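医療事務と情報システム 第7回 講義メモ
予約リマインダーと無断キャンセルの話

2021年5月26日

前回の続きからいきます。前回は受付の電話がなぜあんなに鳴りっぱなしなのか、という話で時間切れになりました。今日はその電話をどう減らすか、つまり予約リマインダーです。配布資料の数字は全部、演習用に私が作った架空クリニック「Escobedo」のものではなく、Brurnhamクリニックからお借りした集計なので、外に出さないでくださいね。

1. まず数字を見る

Brurnhamクリニックの2月の予約は3,268件でした。このうち携帯番号が登録されていて、しかもショートメッセージの受信に同意している人の分が1,927件。残りは固定電話だけの方、番号が古いままの方、同意欄が空白の方です。

ここで皆さんに考えてほしいのは、空白をどう扱うかです。「断ってはいないんだから送ってもいいのでは」と毎年だれかが書いてきますが、だめです(気持ちはよくわかります!)。空白は未確認として、次の来院時に窓口で聞く。システム側にも「同意」「拒否」「未確認」の三つの値を持たせておきます。チェックボックスひとつで作ってしまうと、拒否と未確認の区別がつかなくなって、あとで本当に苦労します。私は前の職場でこれをやって、紙の問診票を棚から全部出し直すはめになりました。
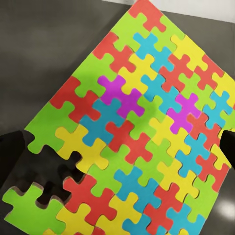
うちの母は固定電話しか持っていないんですが、そういう患者さんは結局ほったらかしになりませんか、という質問が前回の感想カードにありました。

いい質問です。ほったらかしにはしません。というより、メッセージで済む人の分を機械に任せて、空いた時間で電話が必要な人にかけるんです。Brurnhamでは夕方に受付が電話する相手を16人までと決めていて、初診の方と検査前に絶食がいる方を先に並べています。全員にかけようとすると、だれにもちゃんとかけられません。

2. 文面を書いてみる

文面は短く。私がよく使う型はこんな感じです。

「〇〇クリニックです。明日10時のご予約があります。変更は下記の番号へお電話ください。」

診療科名は入れないでください。家族の目に触れる画面に「婦人科」「心療内科」と出たら、それだけで困る方がいます。検査名も同じです。クリニック名そのものに科名が入っている場合は、略称を届け出て使っているところもあるので、各自調べておいてください。

あと、リンクを貼るかどうか。Jikardという予約システムは標準で短縮リンクがつくんですが、不審なメッセージと見分けがつかないという声が患者さんから出て、Brurnhamではリンクを外して電話番号だけにしました。私は両方ありだと思っていて、ここは授業で議論したいところです。
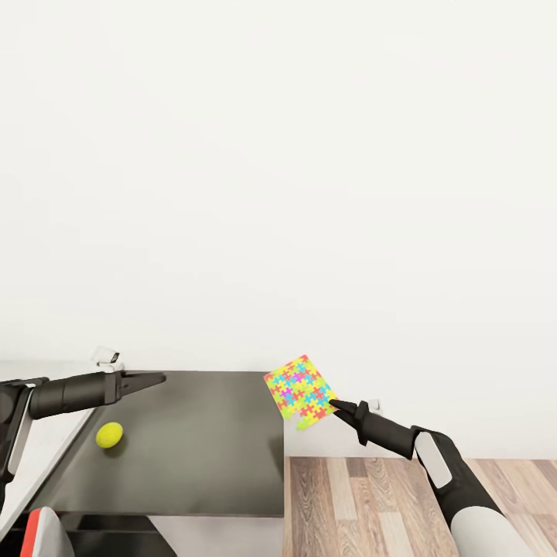 3. 送る時刻と回数

前日の夕方に一回、が基本です。三日前にも送ると、都合の悪い人が早めに連絡をくれるので空いた枠を埋めやすくなります。ただし三日前、前日、当日朝と三連発にすると、今度は受信拒否が増えます。Gitenerのように回数の上限を患者ごとに設定できるシステムもありますが、設定画面がとにかく奥のほうにあって、私は毎回迷います。

送れなかったときの記録も忘れずに。「送信した」と「届いた」は別の項目です。不達が二回続いたら番号確認の印をつけて、窓口で聞く流れにしておきましょう。

次回までの課題
・歯科、小児科、整形外科のどれかを選び、前日用の文面を一つ書く。
・未確認の患者さんに窓口で同意をお願いするときの声かけを、200字以内で。話し言葉で書いてください。
・時間のある人は、返信で「キャンセル」と送られてきた場合の処理の流れを図にしてみる。手書きで構いません。

提出は次の授業の前日まで。メールの件名に学籍番号を入れてください。入っていないと私の受信箱で行方不明になります。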